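Inside, Outside, Nearly: How People Place a Block in a Hand-Drawn Circle

Second-year design research project, Plurotstead College
Unnur Fogh, Melati Rondonuwu and Henok Teshome
Supervisor: Mogens Steinarsdóttir

Where the idea came from

Our project began with an argument over a board game. Melati had drawn a ring on a whiteboard to replace a missing playing board, Henok put his piece down near the edge of it, and for the next ten minutes the three of us could not agree whether it was in. The ring wasn't a very good ring. It had a wobble on one side and the two ends of the line didn't meet. Unnur said the piece was inside because you could see white all the way around it. Henok said a circle with a hole in it has no inside. Melati just wanted to finish the game.

When the design research brief came around in November we already knew what we wanted to do! We would draw bad circles on purpose, hand people a block, and ask them to put it in. Then we would watch where it went.

What we wanted to find out

We had three questions when we started, and a fourth crept in along the way.

Do people put a block in the middle of a circle when they are only asked to put it inside?
Does a gap in the line change where the block goes?
Does a second block, sitting outside the circle, push or pull the first one?
And the late arrival: do people turn the block so it lines up with something, and if so, what?

We think these matter for anyone who designs a place for a thing to go. Parking bays, the painted square where the bins live, the outline of a spanner on a workshop wall, the dotted ring on a kids' placemat. All of those rely on a person looking at a line and understanding where the object belongs. Most of the reading we found deals with neat, printed, closed shapes. We were much fonder of the scruffy ones.

Materials

We kept everything as plain as we could. A whiteboard laid flat on a table, a black marker with a thin tip, and two cubes, one blue and one green. The cubes are close enough in size that nobody could use size as a clue. We tried wooden ones first and they skated on the board whenever someone let go a bit early. The pair we ended up with have a matte surface and stay where you leave them, and they are also pleasantly quiet, which the people in the next studio thanked us for.

Colour took longer to settle than we expected. Red and blue looked great, but in the pilot people kept asking whether red meant "wrong". Yellow showed every fingerprint. Blue and green gave us no comments at all, which was just what we wanted. We used the blue cube as the one to be placed and the green cube as the neighbour.

We drew all the circles freehand. Þórey Baldursdóttir, who teaches drawing down the hall, offered us a compass and then a dinner plate, and we said no to both (thank you, Þórey, sorry). A perfect circle has an obvious centre and we wanted people to have to find it. Our drawn rings came out as slight ovals more often than anything else, usually wider than tall. We think that comes from drawing on a flat board while leaning over it from one side. Henok's are the roundest. Unnur's have the best hooks on the ends, because she starts the line before her wrist has settled.

Procedure

We set up in a spare room in the Ellden Building and asked people walking past if they had five minutes. In the end 79 people took part, mostly students, with a few staff and one very keen delivery driver. Each person did six placements, and every placement used a different circle:

Closed circle, no neighbour
Closed circle, neighbour close by
Closed circle, neighbour far away
Open circle, no neighbour
Open circle, neighbour on the same side as the gap
Open circle, neighbour on the opposite side from the gap

The instruction was always the same: "Please put the blue one inside the circle." We didn't say middle and we didn't say centre, and we practised saying it in a flat voice. Melati was the best at this. Unnur kept smiling when someone did something interesting and had to be moved to note-taking.

With the pilot included, we recorded 490 placements. For each one we marked where the bottom corners of the cube sat, took the cube away, measured from the corners to the nearest part of the line, then wiped the board and drew the next ring. We also noted which way the cube was turned. A lot of marker died for this project.

If people asked whether it mattered where the block went, we told them to do what felt right. Nearly everybody asked.

What happened with the closed circles

Most people aimed for the middle, and they were good at it. Even with a lopsided oval and no guide, the cube usually landed near where we would have put the centre ourselves. People leaned, squinted, nudged and leaned again. Several stood up to look straight down. One person put the cube down, walked to the other side of the table, and came back to shift it by the width of a fingernail!

The ones who didn't go for the middle tended to go nearer to themselves. We nearly missed this because we had been writing down "left" and "right" but not "near" and "far", and had to go back to our corner marks to find it. It makes good sense when you do the task yourself. The near part of the circle is easier to reach, and from a chair the tall front face of the cube hides the line behind it, so the front is the edge you can check.

What happened with the open circles

We expected the gap to bother people. Henok predicted that they would keep the block well away from it, as if it might roll out. Melati predicted that they would put it right by the gap, like something that had just come in through a gate. We had chips riding on this.

Neither of them won. Most people ignored the gap when they placed the block, and then talked about it afterwards. The cube still went close to the middle, with a bit more drift than in the closed circles and no clear direction to it that we could find. But the comments were a joy. People told us the ring was "leaking", that it was a C, that it was a pond with a creek. One asked for the marker so he could close it. We let him, and then had to throw that placement out of the set, which is how we learned to keep the marker in a pocket.

We also noticed that people were kinder to a gap if one end of the line had a hook. A hooked end seems to show where the line was heading, and the eye does the rest. Two blunt ends looked more like an opening left there deliberately. We only spotted this near the finish, so it is a hunch and we haven't tested it, but it is the part we'd most like to take further.

Where the green cube came in

Adding the neighbour changed the mood of the task straight away. With one cube on the board, people placed it. With two, they arranged them. They compared, they lined up faces, they left a space and then fixed the space. When the green cube was close by, the blue cube moved a little away from it on average, so that there was more empty board between them than there needed to be. When the green cube was far away it made hardly any difference.
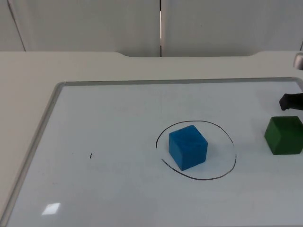 Figure 1. Open circle with the gap at the left and the green cube outside the ring to the right. The blue cube sits a little left of centre and is turned at an angle.

The layout in Figure 1 is a favourite of ours for discussing the whole project. No part of the blue cube touches the line, though the bottom of the ring passes close to it, and there is more free board on its right than on its left. We showed the layout to our class at the mid-point review and asked for a show of hands on whether the blue cube was inside. Every hand went up. Then we asked whether the circle was a circle, and the room fell apart.

Turning the block

The fourth question deserves its own project. We had assumed people would square the cube up with the sides of the board. Some did, and they were careful about it. But plenty set it down at an angle and were happy with that, and a handful turned it from square to angled as a finishing touch. When we asked why, the usual answer was that it looked less stiff. A round outline doesn't give you a straight edge to match, so perhaps the angle stops seeming like a mistake.

Problems

Drawing a fresh ring each time means no two people had exactly the same one. We knew that going in and would do it again, but it makes the measurements messy. We should have traced each ring onto paper before wiping it.

Our people were nearly all seated on the same side of the table, so we can't separate "near me" from "near the long edge of the board". And the flat voice did slip now and then. There is a recording in which you can clearly hear Unnur say "ooh".

What we'd like to do next

Hooks versus blunt ends, definitely, with the same gap width each time. We would also like to try bigger rings, up to 200 centimetres across, drawn in chalk on the courtyard with people standing in for cubes. Mogens has pointed out that people will talk to each other and that cubes don't. We think that sounds like a reason to do it!

Thanks to Þórey for the table, the marker refills and the plate we didn't use, and to everyone who stopped on their way to somewhere else and took so much care over where to put a small blue block.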